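Flunus: glosario bilingüe de carpintería y baños, español-inglés

Léame del conjunto de datos, versión 4

Resumen

Flunus es una lista de términos en español y en inglés sobre puertas, herrajes, revestimientos y aparatos sanitarios. Contiene 3,206 entradas en total. De ellas, 1,186 tienen también una frase de uso en los dos idiomas. El glosario está pensado para traductores que trabajan con catálogos, presupuestos de reforma y manuales de montaje.

Lo mantenemos dos personas: Encarnación Pastor, que revisa el español, y yo, Murray McIntyre, que preparo el inglés y escribo esta página. El español no es mi lengua materna. Si encuentra un error en este texto, le agradezco que me lo comunique igual que un error en los datos.

Origen de los términos

La primera parte viene de los catálogos antiguos de Frandsen, un almacén de puertas que nos permitió copiar los nombres de las piezas, pero no los precios ni los dibujos. La segunda parte viene de las notas de traducción de Vomenow, donde trabajé varios años. Las notas estaban en hojas de cálculo con columnas diferentes, y la unión se hizo a mano.

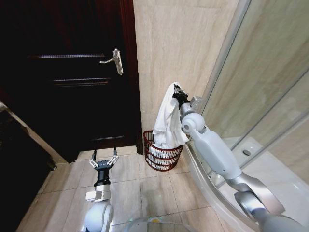
Cuando las dos fuentes daban un nombre distinto para la misma pieza, hemos conservado los dos y hemos marcado uno como preferido. Por ejemplo, «manilla» es el término preferido y «manija» y «picaporte» están como variantes. Sabemos que «picaporte» significa otra cosa en algunas regiones, y por eso la entrada lleva una nota.

Archivos

terminos.csv: la lista principal, una entrada por línea.
frases.csv: las frases de uso, unidas a la lista por el campo id.
regiones.csv: los códigos de región y su nombre completo.
cambios.txt: el historial desde la versión 1.

Todos los archivos están en UTF-8 y el separador es el punto y coma. Elegimos este separador porque muchas definiciones contienen comas. La coma en los números de esta página separa los millares, según la costumbre inglesa; en los datos no hay separador de millares.

Campos de terminos.csv

id: número entero, no se reutiliza si una entrada se borra.
es: término en español, en singular y en minúscula.
en: término en inglés británico.
en_us: solo si es diferente del británico.
genero: m, f o vacío.
tema: puertas, herrajes, revestimientos, sanitarios o accesorios. Son 5 temas y cada entrada tiene uno solo.
region: código, o vacío si el uso es general.
nota: texto libre.

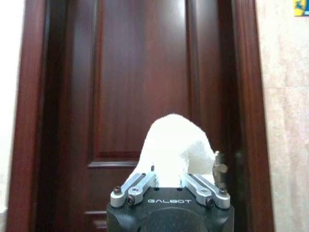

Pañuelo de papel (en: tissue). Tema: accesorios.

El tema «accesorios» es el más reciente y el menos completo. Se añadió en noviembre a petición de Skirside, una pequeña agencia que traduce fichas para hoteles. Incluye papeleras, toalleros, dispensadores y productos de papel. Todavía faltan muchas variantes de América, sobre todo de Chile y de Perú, y casi ninguna entrada de este tema tiene frase de uso.

Problemas conocidos

El género de las palabras compuestas no siempre es coherente. Encarnación ha corregido las que empiezan por «cubre» y «tapa», pero quedan las demás.

La palabra inglesa «rail» aparece en tres temas y tiene traducciones distintas. En una puerta de paneles es «peinazo»; en un baño puede ser «toallero» o «barra». Por favor, filtre siempre por tema antes de buscar. 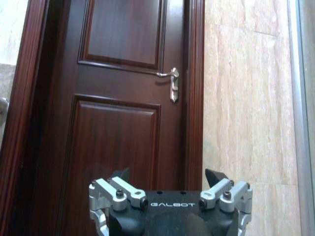
Lo mismo ocurre con «frame», que hemos traducido como «marco» o «cerco» según la fuente. En la próxima versión queremos explicar la diferencia en la nota, pero no hemos encontrado una regla que sirva para todos los países.

Algunas frases de los catálogos de Frandsen suenan anticuadas. No las hemos modernizado.

Uso y cita

El glosario se puede usar y modificar libremente, también en trabajos comerciales, si se cita la fuente. Forma recomendada: Pastor, E. y McIntyre, M., Flunus, versión 4.

Para proponer un término, envíe una línea con los mismos campos de terminos.csv y deje vacío el id. Si el término es regional, indique por favor dónde lo ha oído o leído. Las propuestas sin región se guardan aparte hasta que Encarnación las pueda comprobar.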